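Wrist-Cam Gallery: Teaching an Arm to Work Inside a PC

Hi again from the Mavau bench! I've been trying to find out how few demos we can get away with when an arm has to work inside an open computer, and 30 per task is my answer so far (I was budgeting for way more, so I'm thrilled).

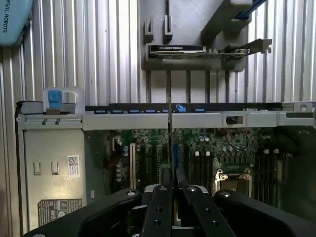 From the wrist
Thin black tool in the fingers, pointing up toward the rail with the little blue tabs. The graphics card is up in its gray holder on the ridged wall.

How it's trained
We pretrain on 2,000 clips from Finda, our older parts-handling set, then add the demos and run 3 seeds of everything. Dropping the pretraining hurt a lot! Plots go up in March.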